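Lisari Perforated Wall Panels, Printed and Plain

Home / Workshop and Store Fittings / Wall Panels / Lisari

Product summary

Lisari is a perforated sheet metal wall panel for booths, work cells, store displays and tool walls. Panels are supplied cut to size, with or without a printed face, and mount to aluminum extrusion posts or directly to a flat wall. The series replaces the earlier Drulero panels. The hole pattern is unchanged, and Drulero hooks and shelf brackets fit Lisari panels without an adapter.

Panels, posts, rails and hooks are sold separately. Lighting, doors and work surfaces are not part of the series.

Sheet and perforation

The base sheet is available in steel or aluminum. Both are 2 mm thick and both are punched before coating, so the coating covers the inside edge of each hole. Holes are round and evenly spaced, in straight rows. An unpunched border is left along all four sides for fasteners.

Steel is the standard choice and takes magnetic labels. Aluminum weighs less and is recommended for ceiling panels, sliding panels and any location that is washed down on a regular basis. Hook load ratings differ between the two metals and are listed on the load sheet supplied with each order.

The maximum cut length is up to 2,509 mm. Walls longer than this are built from more than one panel, joined on a post. Do not join panels between posts. The free edge will flex under load and the coating will wear at the joint.

Printed faces

Printing is done on a white base coat. Stock patterns are plaid, check, wide stripe and solid color. Custom artwork is accepted as a vector file with all text converted to outlines. Each color must be named in the file. Gradients print poorly on a punched surface and will be returned for correction.

Ink is applied after punching. Small details that fall across a hole are lost. Line work should be at least twice as wide as the hole, and text smaller than a hand's width should be moved to a separate label plate.

For a pattern that continues from one wall to the next, order all panels for the enclosure on one line and include a sketch showing which edges meet. Panels ordered at different times are matched for color only, and the pattern will not line up at the corner.
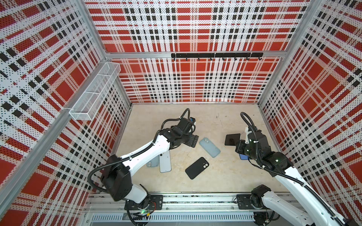
Posts and beams

Lisari panels fit standard slotted aluminum extrusion. Stock bars are 3,894 mm long and can be cut at the plant or on site. A cut made on site should be deburred before the panel is fitted, as a raised burr will lift the panel edge and scratch the coating.

A horizontal beam is recommended wherever hooks, shelves or rails will carry tools. The beam takes the load and the panel behind it serves as a liner. The beam can be set at any height. Most customers set it within reach of a standing person.

Posts may be fixed to the floor, to a bench top or to a base made from the same extrusion. Freestanding enclosures need a base frame on all sides. Three-sided enclosures that are open at the front need a tie beam across the top of the opening.

Hook rails and accessories

Hook rails are black and bolt to the slot in the beam. Hooks are spaced 22 mm apart and cannot be moved along the rail. For wider spacing, leave hooks unused or order single hooks, which slide in the slot and lock with a set screw.

Available accessories:

Hook rail, black, with fixed hooks
Single hook, black or zinc
Shelf bracket, sold in pairs
Label plate, white, writable
Cable clip for beam slot
Corner cover strip
Touch-up pen, matched to solid colors only

Shelf brackets hang from the beam or from the panel holes. Brackets hung from the holes are rated for light goods such as gloves, forms and small packages. Do not hang power tools from panel holes.

Installation

1. Assemble posts and base. Check that each post is plumb before tightening.
2. Fit the back panel first. Start at the bottom edge and work upward.
3. Fit the side panels. Leave the fasteners loose until the corners are aligned.
4. Align the print at the corners by sliding the side panels in the post slot.
5. Tighten all fasteners by hand, then with a driver. Stop when the washer no longer turns.
6. Fit the beam, then rails and accessories.
7. Remove the protective film. Film left in place for more than a season becomes hard to remove.

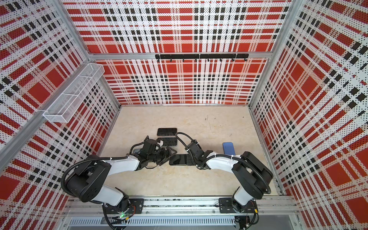 Red, white and black plaid on white perforated sheet metal, with a black metal hook rail on the horizontal beam.

Installation of a three-sided enclosure requires two people. Printed panels should be carried on edge and never stacked face to face without the supplied paper.

Cleaning and care

Wipe with a soft cloth and a mild detergent. Rinse and dry. Dust collects in the holes over time and is best removed with a vacuum brush from the back side. Compressed air pushes dust through to the printed face and is not recommended.

Solvents, scouring pads and citrus cleaners damage the ink. Adhesive tape may be used on the coated border. Tape on the printed area can lift ink from the hole edges when removed.

Direct sunlight will fade red inks faster than black. Panels for south-facing windows should be ordered with the clear topcoat, which also makes marker and grease easier to wipe off. The topcoat adds a slight gloss. Uncoated and topcoated panels should not be mixed on one wall.

Ordering

Orders are taken by drawing or by panel list. State the metal, width, height, pattern and edge to be treated as the top. Patterns with a direction are printed to the top edge. If no edge is marked, the longer dimension is taken as vertical.

Printed panels are made to order and cannot be returned unless damaged in transit. Inspect the face before signing for the delivery and note any marks on the carrier's form. Plain white panels in unopened packaging can be returned to the Grønli warehouse.

Sample pieces are available in each stock pattern. Colors on a screen are not a reliable guide, and a sample is advised for any order that has to match existing panels.

Contact

Technical questions and load sheets: Vasiliki Theodorakopoulos, product engineering
Orders and samples: Terence Kershaw, Grønli warehouse

Related products: Reronel bench frames, Drulero replacement hooks

Page revised 13 May 2024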